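Zaltilau Robotics Club: Frequently Asked Questions

What does the club do?
Members teach a two-armed robot to handle kitchen jobs. This term's project is called Gruvness, and the whole project is built on one microwave oven: opening the door, placing a dish on the turntable, closing the door and setting the time.

Do I need experience?
No. New members start by learning the oven. You should know where the latch slots, the turntable and the door-release button are before you write any code.
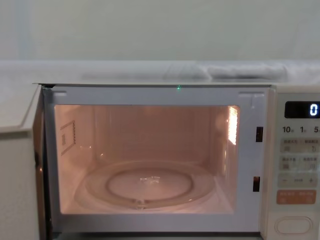
Khanyisile Shabalala: I joined without having programmed anything, and the first two meetings were slow for me. It got easier once I was paired with someone on the door task. I would tell new people to ask for a partner right away.

How big are the teams?
Up to 6 students. Each team picks one task and keeps it until June.

Why record so many attempts?
The robot learns from examples. Our door set has 3,540 recordings and the turntable set has 2,091. Teams label their own recordings, including the failed ones.

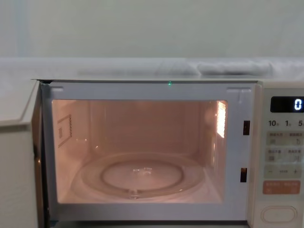
Answers by the Zaltilau club office
Updated December 2020

Can I work on the robot alone?
No. Two members must be present whenever the arms are powered. One of them stays at the stop switch.

Which views do we record?
We use chest-height views and views from the wrist. Check that the gripper fingers show in the wrist view before you start a run.

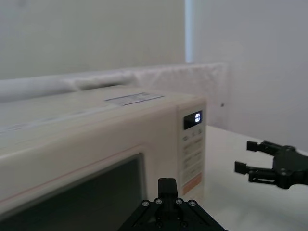 Is there a competition?
Yes. Teams may enter the Harries Cup in June. Entry forms are at the Zireo lab desk.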